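Support > Nollo wall shelf > Section 3: Fitting the rail

3. Fitting the rail

Read this section through once before you drill. The rail carries the whole load of the shelf, and a rail that is out of level cannot be corrected later with the brackets. Two people should do steps 4 to 6.

You need a drill, a spirit level, a pencil, a masonry or wood bit to suit the wall, and the screw pack marked 2363. Screws for plasterboard are not in the pack. Ask for the Vosura anchor set if your wall is hollow.

CAUTION: Check for pipes and cables before drilling. Do not drill directly above or below a socket or switch.

1. Choose the height. Leave at least 30 cm of clear wall above the rail so the shelf can be lifted on and off. Small figures and ornaments that will stand on the shelf are best tried against the wall color first. 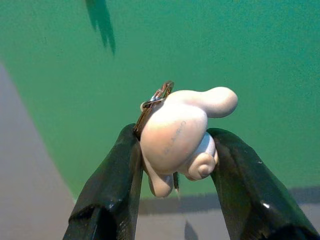
2. Hold the rail against the wall with the lip facing up. The lip is the folded edge. If the word Nollo reads upside down, turn the rail over.

3. Set the spirit level on the lip and draw a light pencil line along the underside of the rail.

4. Mark the outer two holes, take the rail down and drill them. On painted plaster, put a strip of masking tape over each mark so the bit does not wander.

5. Push in the plugs until they sit flush. A plug that turns in the hole is too small for it. Take it out and use the next size up.

6. Drive the two outer screws almost home, check the level again, then drill and fit the remaining screws. Tighten by hand.

NOTE: The rail may sit slightly proud of an uneven wall. Use the plastic shims behind the screw holes. Do not bend the rail to follow the wall.

3.1 Checking the rail before loading

Pull down on the rail with both hands at each end and then in the middle. There should be no movement and no creaking. If a screw gives, remove the rail and move it sideways by the width of one hole. Do not fill the old hole and reuse it the same day.

Hang the shelf with the brackets open, then close them one at a time. Each bracket clicks. Leave the shelf empty overnight if you used filler anywhere near the screws.

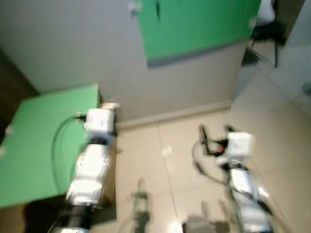 Text: Liv Isaksson
Checked by: Sverre Björklund, Midtbø workshop

3.2 Tightening after the first month

Wood shelves shrink a little indoors, mostly once the heating is on. Clear the shelf, open the brackets and give each rail screw a quarter turn if it will take it. Stop when it resists. Wipe the lip with a dry cloth and hang the shelf again.

To add a second shelf on the same rail, go to Section 6.

6 comments
3 shares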